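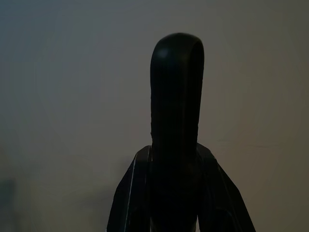
July 5, 2019

The arm at the end of our packing line has a name, and we didn't pick it. It came with a sticker on the base that said SORKEL, the company that built it, and by the second week people were saying "Sorkel's down" the way you'd say a coworker had called in sick. Management would like us to call it "the cell." Good luck to them.

I have worked at Filico for six years. We pack replacement parts for kitchen appliances: knobs, hinges, the little rubber feet that fall off your toaster. A part comes down the belt, it goes in a bag, the bag goes in a box, the box goes on the cart. I was good at it. I could do a box of hinges while arguing about baseball and not miss one. You don't put that on a resume but I was proud of it.

They announced the automation last November, in the break room, with donuts. If you have worked anywhere for any length of time you know that donuts are bad news. There was a slide that said "Freeing Our People for Higher-Value Work." I asked what the higher-value work was and was told that was a great question.

So now I know the answer. The higher-value work is watching.

My title is Cell Attendant. I got 65 cents an hour more and a tablet on a lanyard. My job is to stand behind a yellow line and look at the gripper. When it picks up a hinge, I do nothing. When it fails to pick up a hinge, I wait to see if it will try again. It gets three tries. Then the light on the pole turns orange and I walk over, press a button that tells it I am coming in, move the hinge a quarter of an inch to the left, walk back out, and press another button that tells it I have gone. Then it picks up the hinge, very smoothly, like it was going to do that anyway.

The target is 525 boxes a shift. On a good day it beats that and everybody upstairs sends each other the chart. On a humid day the bags stick together and it grabs two, and then we have what the tablet calls an Event. I have to type up the Event. There's a drop-down menu for the cause, and "humid" isn't on it, so I choose "Operator." The operator is me. According to the records I have been causing a tremendous amount of trouble this summer.

I should be fair. Nobody on my shift got laid off. Two people moved over to the new warehouse in Barrientos, which added a long drive to their mornings and took away the good vending machine. One retired early and I'm told she is delighted. And my wrists don't hurt anymore. I used to wake up at night with my right hand completely numb and have to shake it like a thermometer. That stopped by February. I don't have a joke about that. It's a real thing the machine did for me, and when I complain about it at dinner my family brings it up every time.

What I miss is the talking. With six of us at the table you could get through a whole shift on one person's terrible wedding. Now there are two of us at opposite ends of a fence, both in ear protection, because the compressor is loud. We wave. We've worked out a signal for "coffee" and a signal for "supervisor," and they're similar enough that there have been disappointments.

The other thing is that the old skill went away faster than I expected. Last month the power supply failed and we had to pack by hand for 90 minutes while we waited for the technician from Morkotmont. I figured I'd show the thing how it was done. I was slow! I dropped stuff. I bagged a knob with a hinge and had to open it up again. By the end I had some of the old rhythm back, and the table was loud, and somebody had started in on their brother-in-law, and then the technician showed up and fixed it. We all said oh, great.

He was a nice guy. He let me watch while he ran the fingers open and closed to check them, and he showed me the setting for how hard it squeezes. I asked if he could add "humid" to the drop-down. He wrote it down on his own tablet. I looked over his shoulder and he had a drop-down too, and he filed it under "Training."

I've got a refresher class on the gripper coming up. Attendance is mandatory and I hear there will be donuts.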